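Two arms on a rail in a shared workshop, month four. People keep asking me when it will clear the table. I keep asking them which table.

So far the job is one round red tray. The plan was cups and a bowl. Then somebody decided it should handle a phone too, so now we squeeze phones.

My problem with the phone: it has side buttons. A grip firm enough to trust is a grip that can press things. The fingers are scuffed all over and I don't trust them with glass either.
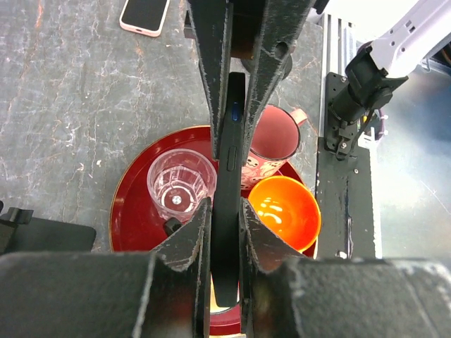 Malathi Palaniappan: You could stop at cups. A phone is flat and slippery and costs more than your gripper. What does it prove?

Fair. It proves we can hold a phone. I'm not sure it proves we can put one down.

Rulis, who wrote most of our grip code, claims 27 good picks out of 30. I asked what "good" meant. It meant the thing left the tray. Setting it back was scored separately, on a sheet I have yet to see.

Also, every demo clip I've watched this year has the cup in the same spot. Move it over a hand's width and then call me. 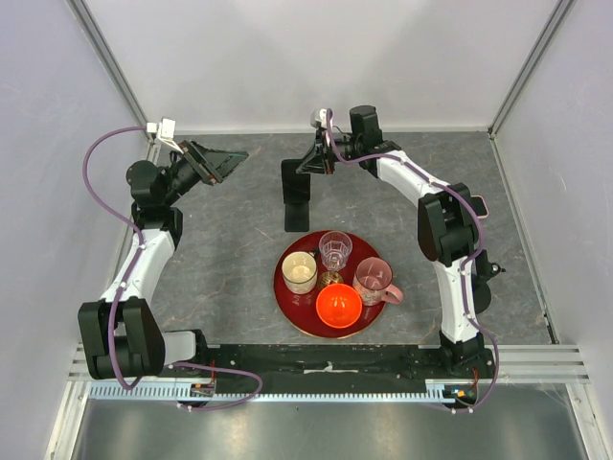
The other thing is cables. I want them clipped all the way down before anyone runs this at full speed. Abdelilah says the loops are fine. He said that in January about the last set, and I spent an evening crimping new ends.

We're at roughly $3000 in parts. I can carry a tray to the sink for free.

Next up: same tray, cups shuffled, and I get to do the shuffling.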